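Planning a Quinceañera on a Student Budget
Project report by Elvira Taipe and Octavio Cuadros

When we picked our topic we thought the music would be the easy part, and oh, how wrong we were! Our pretend client, the Cusi family, wanted a live band for the waltz, a DJ afterward and something to keep the little cousins happy, all for $800 in a hall that holds 200 guests. We wrote to 19 entertainers in Tindgate and heard back from 13, and many of them were so kind with their time (one bandleader phoned us twice). In the end we chose a trio for the first hour and a DJ for the dancing, with $200 of the money set aside for the children's corner and small snacks. 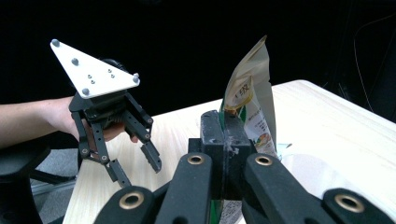

Figure 1. Snack bag on a light wooden tabletop.

Octavio would still have liked a longer waltz, and we left room for one in the second schedule.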